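Fil du 31 août : ranger les courses quand on rentre avec du frais et du sec dans le même sac.

1/ J'ai changé de méthode en mars, après une fuite de barquette au fond du coffre. Depuis, tout passe d'abord par la table, puis direction le frigo ou le placard.

2/ Le sac : un Stovix isotherme, quatre ans de service. On le pose à droite, grand ouvert, et on sort le froid en premier. Le pain et l'ail peuvent attendre, la viande non.
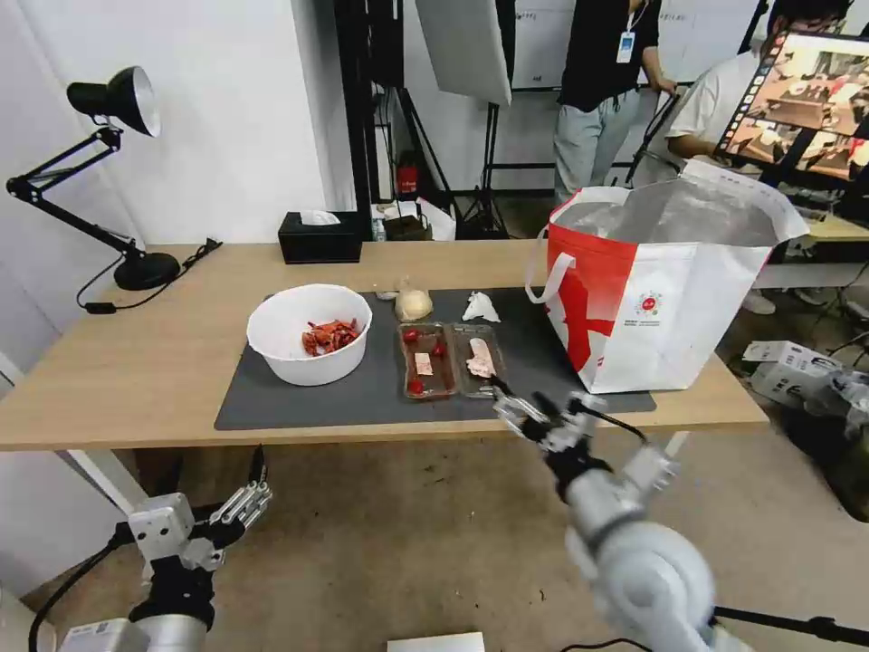
3/ Les barquettes transparentes restent à plat tant qu'on n'a pas regardé le fond. Dans celle de gauche, avec les tomates cerises et le petit morceau de viande, il y a du liquide rouge. On ne remet pas ça tel quel au-dessus des légumes. Les tomates, je les rince et je les range à part.

4/ Les écrevisses vont dans un bol assez creux, sinon les carapaces glissent partout. Bol au frigo, étage du bas, couvert. Chez moi elles sont mangées le lendemain au plus tard.

5/ Le petit pain, ou le pâton, reste dans son sachet. Mouchoirs à portée de main, on s'en sert toujours plus tôt que prévu.

6/ Ensuite le sec. Même genre de bol blanc, lavé à l'eau chaude s'il a servi pour autre chose.
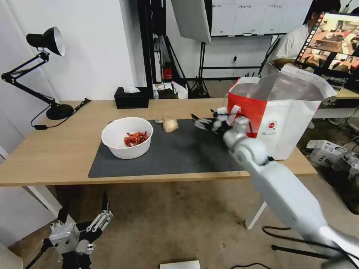 Politis_cuisine

7/ Piments séchés : je les vide dans le bol pour trier. Les mous à part, les autres dans un bocal Fustholm, loin de la plaque. La tête d'ail ne va pas au frigo, elle germe. Un panier dans le placard suffit.

8/ Le tapis gris foncé se nettoie en dernier, à l'éponge savonneuse, des deux côtés. Le sac aussi : intérieur essuyé, laissé ouvert jusqu'au soir.

9/ On me demande où j'achète les piments : chez Renance, en sachet. Je prends 2 sachets à la fois.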